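The Idon Requisition

The form had 16 lines and she had filled in 14 of them twice. Ploltbridge wanted the grippers listed as capital equipment. The site office at Bastwood wanted them under consumables, on the grounds that fingers wear out. Line 9 asked for service life in months, and the Idon data sheet gave it in cycles.

She worked it through on the back of an envelope. A pair of fingers was rated at 900 cycles on heavy cloth. Galli, the other bidder, rated theirs higher but tested on cardboard, and sold the body and the fingers as one sealed unit. If a tip split, the whole unit went back. That was 8 weeks in the spring and longer in August.

She entered Idon on line 3 and Galli on line 4, as required, then attached the comparison table. The budget allowed 2 units and no spares. She asked for 2 units and four pairs of fingers, moved the freight to line 12, and cut the carrying cases. The total came in under the ceiling by nearly the price of a case.

The system returned it at ten past four on Monday. Reason: line 9, unit of measure.

She changed cycles to months, divided by nothing in particular, and sent it again. It was approved before she had closed the window — both units, two pairs of fingers, cases restored.
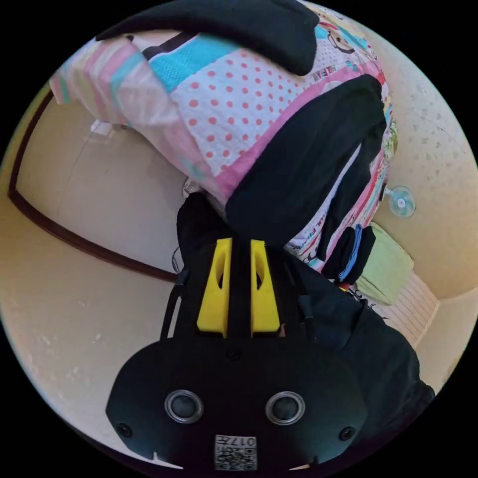
Line 15 was the trial report, due before the invoice could be released. She wrote it in the order the form gave: unit, load, result. For load she put mixed bedding and clothing, including one quilt with pink polka dots, then deleted the polka dots, then put them back, as the field had a minimum length. Under fingers she wrote yellow, one pair, open at start of trial. Line 16 asked whether further purchases were foreseen. She typed yes, cycles, and saved it as a draft.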